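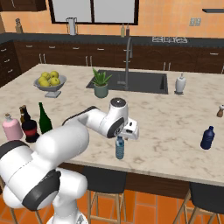

The question raised after the last entry was whether the wrist should be brought down vertically over a bottle at all, or whether a side approach would spare the fingers from meeting the cap first. The query is a fair one and is taken up below.

**Grolgate Shared Workshop – Lolter arm build, notebook entry, 23rd November**

Work today was divided between the simulated kitchen (scene name Granton) and the bench. The physical arm remains clamped to the bench with the shoulder motor disconnected. No powered motion of the real arm was attempted. All tests reported under "Simulation" were run on the workshop computer.

## Simulation

The Granton scene was loaded with the kitchen island, the bottles, and the fruit bowl in their usual area. The controller was given one bottle at a time as its target. Vertical approach was used throughout, with the gripper fingers pointing down and the wrist above the cap.

A total of 17 attempts were made before lunch. In 13 of these the bottle was lifted and set back on the marble standing up. The remaining attempts failed for reasons that the log does not make entirely clear. In at least one, the fingers closed before the descent had finished. The clear water bottle gave more trouble than the wine bottle. The cause may lie in the friction value assigned to the plastic, which was copied from an older file in July and has not been checked against a real bottle.

The side approach was then tried briefly. It keeps the fingers away from the cap, but the forearm must come down close to the counter, and the planner refused most targets that had a neighbor standing near them. Vertical approach will be kept for the present. The side approach is left in the code, turned off by default.

Grip height was next. The setting had been measured from the counter, so that a short bottle was taken high on the neck and a tall one lower down. It is now measured from the top of the object. The black bottle with the red label was used for the check.
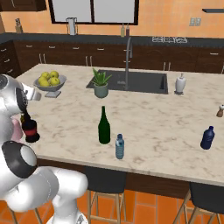 Measuring from the top was said by one member to be asking for trouble on the real bench, where the camera reads a shiny cap poorly and may place the top of a bottle well below its true height. The same member would prefer to measure from the counter and keep a short table of known bottles.

The objection is accepted in part. A table would serve for the bottles on hand, but it would have to be extended whenever a new one was brought in. The agreed course is to keep the new setting in simulation, add an error to the measured top, and see how large that error can become before grasps begin to fail. The choice for the real arm will be made after that.

## Bench

The Ehlers gripper board was fitted and wired. Firmware was loaded on the second try – the first stopped partway with a checksum error. The home position of the fingers now reads 1,374 in encoder units. This value has been written on the tape beside the board and should be entered in the configuration file by whoever next has it open.

The cable to the wrist is too short by the width of a hand when the elbow is fully extended. A longer one is to be made up. Until then the elbow limit in software must not be raised.

One of the screws in the finger mount has a damaged head and should be replaced before the mount is removed again. The spare screws are in the drawer marked "Lolter small parts," together with the remaining washers.

## Clearance near the bowl

The last session of the day, about 3 hours, went to the paths between bottles. With the arm working over the counter, the planner treats the bowl and its fruit as a single box. The box is generous, and it closes off some routes that look open on the screen. A closer shape was drawn for the bowl, with a separate one for the fruit. Planning became slower, but not to a degree that would matter here.

The faucet still has no collision shape of its own. Until one is added, targets beyond the sink are not to be used. 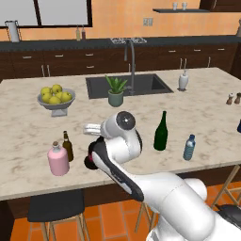
## Items carried forward

- Measure friction on a real plastic bottle, dry, using the tilting board.
- Run the grip height test with added error and record the results in this notebook.
- Make up the longer wrist cable and label both ends.
- Replace the damaged screw in the finger mount.
- Add a collision shape for the faucet.
- Find out why the fingers closed early. The log from the morning has been saved under the Granton folder and should not be overwritten.

The shoulder motor stays disconnected until the wrist cable has been fitted and checked by a second person.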